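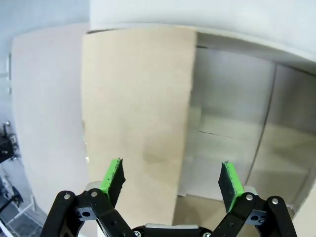
Cidus Corrugated Sheets and Pads

Cidus sheets are flat pieces of corrugated cardboard for packing, layering and protecting goods in storage. They are sold by Urneck in packs and by the pallet. The board is plain tan on both faces and has no printing.

Sheets are used between layers of stacked goods, as dividers inside larger cartons, behind framed items, and as floor cover during a move. They can be cut with a utility knife and scored by hand.

Construction

Single wall board has one layer of wavy fluting glued between two flat paper liners. The fluting gives the sheet its stiffness. A sheet is stiffest along the direction of the flutes and bends more easily across them, so check which way the flutes run before you cut. For a panel that has to stand upright, run the flutes from top to bottom.

Double wall board is stocked in the two largest sizes only. It is heavier and harder to fold by hand. We suggest it for machine parts and anything with sharp corners.

Folding and creasing

Sheets ship flat and unscored unless you order the creased version. To make a corner guard from a flat sheet:

Mark the fold line on the inside face.
Press along the line with a blunt tool. Do not cut the liner.
Fold slowly against a straight edge.
Set the guard in place and tape it to the carton.

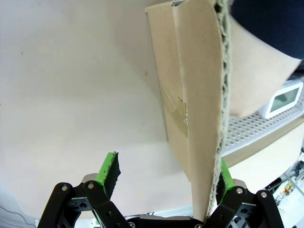 A fold made along the flutes is easier than one made across them, but it may land slightly to one side of your mark. Leave a little extra width and trim after folding. Cut edges show the fluting and will fray with handling. If the edge is going to rub against a painted or polished surface, wrap it with tape or turn it away from the goods.

Taping

Clear packing tape and paper tape both hold well on the outer liner. Wipe off dust first and press the tape down from the center outward. Pulling tape off usually takes some of the paper with it, which leaves a rough patch. The sheet can still be used as a divider or a pad after that. For sheets that will be reused many times, Menon paper straps are a better choice than tape. They are sold separately in rolls of 70.

Storage

Keep sheets flat, dry and off the floor. Sheets stored on end will bow over time. Damp board loses much of its strength and does not get all of it back after drying. Packs should stay closed until needed.

Ordering

Single wall, flat: 9 sizes
Single wall, creased: made to order
Double wall, flat: 2 sizes
Pallet quantity: 2,000 sheets, single wall, one size per pallet
Color: natural tan
Stock at Matitton warehouse: 2,721 sheets, all sizes combined

Stock is updated each morning. Orders for creased sheets should include the distance from the left edge to each fold and the direction of the flutes. Cut and creased sheets cannot be returned. Unopened packs can be returned to the Matitton warehouse in their original wrap.

Related items: Cidus edge strips, Menon paper straps, utility knife blades, paper tape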